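When the gripper closes on nothing: finding and fixing a false grasp
By Leopold Tanner

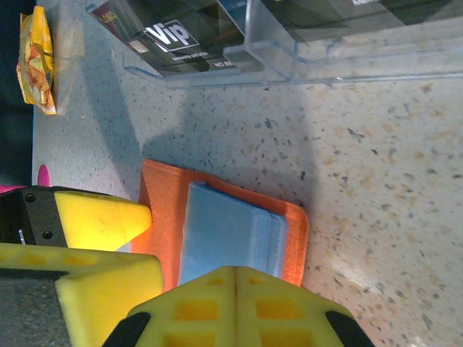
A false grasp is the fault where the arm believes it is holding a thing and it is holding air. The fingers close, the controller reports "grasp OK", the arm lifts and drives to the drop position, and there it opens and lets go of nothing. No alarm comes. The log is green from the first line to the last.

We had this fault for most of November on our counter task, where the arm must take flat things from a stone countertop and put them away. Flat and soft things are the worst for it: card cases, thin pouches, small packets in a bag. I write down how we found the reason and what we changed, so that the next person does not have to begin from zero. The names of the parameters are from our own controller software, Umelance, but most robot controllers have something similar.

Please read the safety part before you put your hand near the fingers. It is short.

Safety first

A gripper with a false grasp is more dangerous than a gripper which stops with an error. You see the arm standing still, you think it has given up, and you reach in to move the object. But the program is only waiting for its settle time and then it lifts. Edeltraud Leitner got a pinched thumb in exactly this way. It was a blue nail and nothing worse, but after this we made the following rules.

Press the emergency stop before any hand goes over the counter. A pause on the screen is not enough. On our system the pause stops the motion but the fingers keep their closing force.

After the stop, check that the fingers can be moved by hand. If they are still stiff, release the air or the motor current first, as your manual says.

Agree with the other person who will release the stop. It must be the person who had the hand inside.

Do the first test after each change at slow speed.

What you need

A laptop with access to the gripper log
A feeler gauge or a few strips of paper
A caliper
The screwdriver that fits your finger mount
A soft object which has failed before. Do not use a test block, it will always work.
A cloth and some alcohol for cleaning

Step 1. Make the fault come back

Do not change anything yet. Put the difficult object on the counter at the place where it failed and run the pick without the rest of the program. Write in a notebook what the log says and what you saw with your own eyes, in two columns. If both columns always agree, your fault is somewhere else and this page will not help you much.

In our case the columns did not agree when the object was lying with its long side towards the fingers. Turned by a quarter, it was picked well. This was the first real hint and we did not understand it at that moment. Urs Kälin said we should look at the tips and I said we should look at the software. He was nearer to the truth.

Step 2. Look at what the controller calls a grasp

Open the gripper settings and find the condition for a successful grasp. There are normally two kinds. The first looks at the position: if the fingers stop before they are completely closed, something must be between them. The second looks at the force or the motor current: if it rises above a limit, something must be pushing back.

In Umelance the position condition is called grip_min_gap and ours was set to 2 mm. So each time the fingers stopped with a gap of more than 2 mm, the controller was satisfied. It did not ask what stopped them.

Write down both values before you touch them. I did not do it the first time and had to search in an old backup.

Step 3. Close the gripper on air and measure

Move the arm up, well away from the counter, and command a full close with nothing between the fingers. Now read the gap in the log and measure the same gap with the caliper. Do this several times, because a worn mechanism does not always stop at the same point.

The log should say zero or very near to it. Ours said between 0 and 1 mm, which was acceptable and made us believe that the hardware is healthy. This was a mistake. The test in the air is necessary but it does not show you what happens at the surface.

Step 4. Close the gripper at the working height

Repeat the test with the fingers at the same height as in the real pick, but again with no object in that place. Put a strip of paper on the counter under each fingertip before you go down. When the arm is at height, press the emergency stop and pull on the strips.

If both strips slide out easily, you have clearance.
If one strip is held and the other is free, the gripper is tilted or one tip sits lower than the other.
If both are held, the arm goes down too far.

With us one strip was held firmly. Then we let the gripper close and watched the log. The finger which touched the stone was braked by friction and stopped early, the gap stayed open at around 3 mm, and the controller wrote "grasp OK". There was our false grasp, without any object.

It explained also the quarter turn. With the object in the other direction, the fingers closed along a line where the counter was a little lower under the tilted tip. Stone looks flat but ours is not perfectly flat, and the counter itself was not level from the wall to the front edge.

Step 5. Check the mount and the tips

With the stop pressed and the fingers free, take each fingertip between thumb and forefinger and try to rock it. There should be no play. Then look at the screws of the mount. If you can turn one by hand or with very little force, you have found at least a part of the problem.

On our gripper a screw had worked itself loose by about half a turn. It was enough to let the tip hang down under its own weight. Take the screw out completely, clean the thread, and put it in again with a medium thread locker. Do not use the strong type, or the next person will destroy the head of the screw. With plastic parts be careful also with the torque: stop when it is firm. Check first that your thread locker does not attack the plastic, some of them make it brittle.

Clean the gripping surfaces while you are there. Fibres from fabric objects stay in the small recesses and make the surface slippery. Brigitta Brunner does this now each morning with a dry toothbrush and it takes her a minute.

Step 6. Correct the height

Measure the counter at several points and not only in one corner. Bring the arm down slowly at each point until a strip of paper is just held, read the height, and go up again. Save these heights in a small table. If your controller can use a plane or a grid for the surface, enter the values there. If it can not, take the highest point of the counter as zero and accept that in other places you will grip a little higher on the object.

We set the clearance to 1 mm above the measured surface. For a thin card case this is near to the limit. A smaller clearance gives a better grip on the edge, but the first temperature change or the first hard contact will bring the fault back.

Step 7. Make the grasp check stricter

Now, and only now, change the software. If you do this before the hardware is in order, you will hide the loose screw behind a number.

Use both conditions together, position and force. One alone should not be enough for "grasp OK".

Set the minimum gap above the largest value you measured in steps 3 and 4, but below the thickness of your thinnest object when it is squeezed. Soft things become much thinner than you think. Measure them in the caliper with some pressure.

Add a second check after the lift. Let the arm go up by 7 cm, stop, and command the close once more with the same force. If a finger was only held back by the counter, it is now free and will close completely, and the gap falls to zero. This second check found every false grasp in our tests. It makes each pick a bit longer. Lertchai Yimyam was not happy about the lost time, but he had also been the one picking things up from the floor.

Make the failure loud. When the second check fails, the arm should go to its waiting position, switch on the lamp and stay there. Do not let it try again by itself while people are working at the counter.

Step 8. Test with the bad objects

Go back to your notebook from step 1 and repeat the same picks, in the same places and directions. Run them first at slow speed and then at working speed. Fill in the two columns again.

Test also the case that must fail: command a pick where there is no object. The controller must say no. If it says yes even once, go back to step 4.

If it still does not work

The log says "grasp failed" but the object is held. Your minimum gap is too large for this object, or the force limit is too high for something soft. Reduce the gap first, in small steps.

The object is gripped but slips during the lift. This is a different fault. Look at the pads, at the cleaning, and at the acceleration of the lift.

The fault appears only in the afternoon. Measure the counter height again when the arm is warm. We had a small drift between morning and 15:00 and solved it by doing the height measurement after a warm-up run.

Both tips are tight, but one is still lower. Compare them with a straight edge. One can be bent or mounted on a spacer which belongs to another set. We order ours from Wastik, and tips from two different deliveries did not have the same length, so we now change them only in pairs.

The paper test is now on our weekly list together with the screws. The table with the counter heights hangs inside the door of the control cabinet. If you move the arm or the counter, even by a little, please measure again and write the new values under the old ones.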